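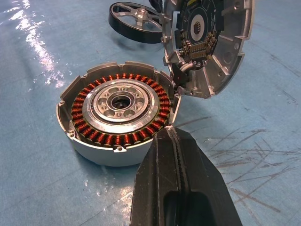
September, late evening. The second drive motor for the cart is open at last, and I want to write down what I did before I forget it, as I forgot with the first one. This is the motor I bought used from Louro, who sold me two for 40 euros and did not promise anything about them. The cover was sitting very tight and I was afraid to pull on it, so I went slowly around the edge with a plastic wedge. Now it stands up beside the housing, with the circuit board still fixed on its inside, and I left it so because the cable between the two parts is short and I don't trust my soldering enough to take it off. The copper windings go all the way round and they look good to me, no black places that I can find. I looked with the torch for a long time. On the first motor there was one dark coil and I noticed it only after I had closed everything again.

Amândio came by after dinner to the workshop. He has more patience than me with small things. He asked why I want to use the inside electronics at all, when we already have the driver board from Collis in the drawer, and I had no good answer. I think I only like the idea that the motor stays complete. He says that if we use our own driver we can read the speed properly, and then the cart can drive straight along the wall without me correcting it every few metres. He is probably right. I told him I will sleep on it.

The arithmetic I made this afternoon: the frame with both batteries weighs 22 kilos, and the box on top I would like to load with tools, so I must not count on less than 53 in total. With one motor the cart did not climb the ramp at the door. It stopped in the middle and rolled back on my foot. With two I have hope, but the wheels must be of the same diameter, and I have not measured the second wheel yet. Tomorrow, first thing.

I must also order bearings. The ones from Musholm are dear, and the delivery costs nearly the same as the bearings. Jacinto Bermúdez wrote that he has a few left from his mowing robot and that I can have them if I come to fetch them. He lives far, 140 kilometres in one direction, so the saving is perhaps not so big. But I would like to see the mower. He has built the whole steering from window motors and it has worked for two summers.

What I still don't understand is the small sensor part. In the old notes for the Sitden controller it is written that the order of the three wires doesn't matter, you try until it turns smoothly. With the first motor I tried four orders and it made an ugly noise in all of them. Maybe it was the bad coil and the wires were never wrong. I will mark each wire with tape this time and write the colours in this book, on the last page, where I can find them.

It is past eleven and my eyes are tired. I put the screws in a tea cup with a saucer on top. To remember: measure the wheel, answer Jacinto, buy tape.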